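Ticket 1145 - Linent bed base, panelled front
Status: open, waiting on supplier
Logged by: Flynn Baxter
Room: main bedroom, Skostby unit

Base makes a clicking noise when you sit on the front edge. Also sheet keeps riding up at that side. Clothes half sorted, box is by the foot of the bed.

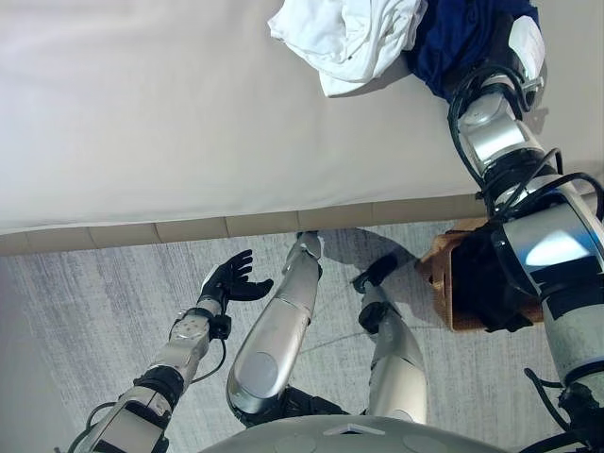
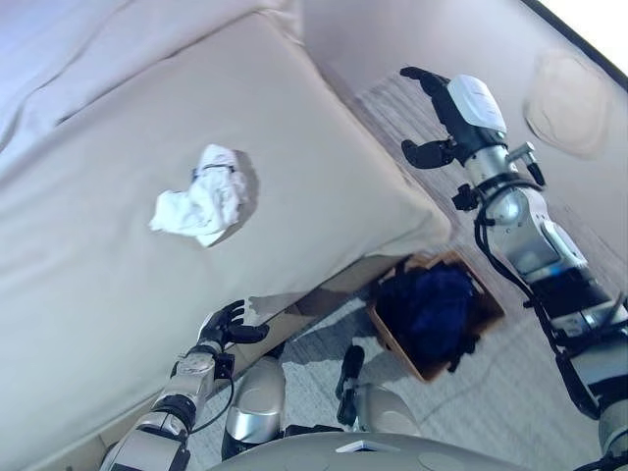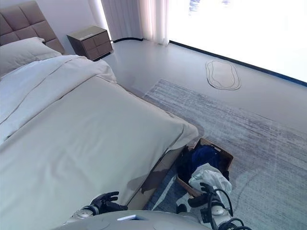
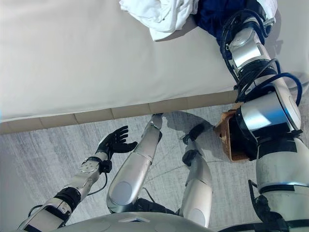 Reading time: 2 min

10 February? no, logged late, use the ticket stamp.

Tried so far:
- pushed down along the front edge, click is near the middle, not the headboard end
- tightened the 2 centre bolts, a bit better, came back after roughly 20 minutes
- took the navy and white things off the bed, no change (didnt expect any)
- slid the rug back a bit so the leg sits flat. Still clicks.

Sheet: fitted one from Zuketti, says queen, pulls tight on three corners and pops off the fourth. Washed warm once. Might of shrunk. Will measure.

Update, Llinos Maddocks
Had a look. Base is the older Linent with the slat rail that screws in from underneath. Rail bracket is loose, you can wiggle it by hand. Need the longer screw, not the ones in the spare bag. Please dont use the bed til its done, and keep the box clear of the gap so I can get under there with a torch.

Update, Flynn
Box will go in the wardrobe tonight. Nightstand drawers are fine btw, ignore my earlier note, top one was just jammed on a sock.

Supplier has the bracket kit, part 2000, colour doesnt matter. Ordered one. Sheet ticket to be split off from this one.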